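Ticket: Paper cup falls over when the marker goes in
Project: Ultbridge front desk supplies
Opened by: Pirjo Miettinen
Opened: 2019-05-12
Status: Solved, left open for comments

I love the paper cup idea. It costs next to nothing, it takes up hardly any space, and when one gets grubby you just grab another. We got a box of 3,000 in March, so please don't anyone tell me to order a ceramic mug!

The trouble is that the cup tips. A pen on its own is fine. Drop the fat marker in and over it goes, usually toward whoever is standing there. It happens on the white tables and it happened on my own desk too, so I'm ruling out the furniture.

Tried so far:
- Different cup from the same sleeve. Same result.
- Moved the cup toward the middle of the table. Fewer knocks, still tips.
- Marker lowered in slowly. Better!
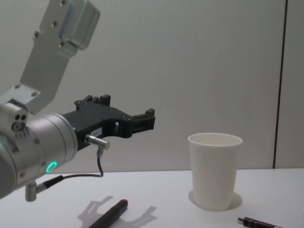 Does it matter which goes in first, the pen or the marker?
It matters a lot. With the pen already in the cup, the marker stays put far more often than when it goes in alone.

I tested that properly because I was curious (and because it was raining). Marker first, let go from the rim: the cup fell in 11 tries out of 61. Pen first, then marker, let go from the rim: 2 out of 61. I was so pleased I ran down the hall to tell people.

My guess is that the pen gives the marker something to rest on, so it doesn't slap against the side of the cup on the way down. These cups narrow toward the base and there's not much to them, so one hard slap is all it takes. Letting go late helps for the same reason.
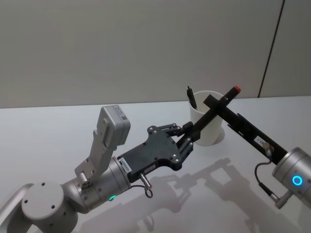
The other thing I noticed is the angle. If you bring the marker in steeply, close to upright, it slides down the inside and stops. Come in low and it catches the rim and takes the cup along with it. I had been coming in low for weeks without knowing it -- I reach across from my chair, so of course I do. Standing up cured it.

Things that did not help: a ring of tape under the base (it held, but then you can't pick the cup up to move it), and two cups stacked together, which looked smart and fell just the same.

I also went back and started over from a clean setup, everything out of the cup, so I could be sure I wasn't just getting lucky with the way the pen was leaning.

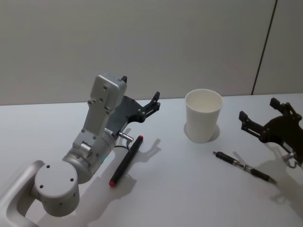

Starting point: cup upright, pen and marker on the table.

From there, the steps that work for me:
1. Cup where you can reach it without stretching.
2. Pen in, let it lean wherever it likes.
3. Marker in steeply, on the other side from the pen.
4. Let go once it touches bottom.

I've done it this way ever since and the fallen cups have pretty much stopped. It's such a small thing and it makes me so happy every morning! I'd like to put these steps on the supplies page, next to the bit about the Nindach notepads, if there are no objections.

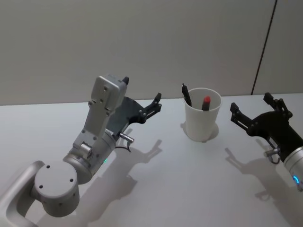

Braulio Ponce: No objections here. I tried pen first in the Cârstea room and it held every time, even with the big highlighter. Could you add a line about putting the caps back on before they go in? I found a marker dried out yesterday and ink down the inside of the cup.

Pirjo Miettinen: Oh, good one -- added as step zero. I'll leave the ticket open in case anybody gets a different result with the taller cups.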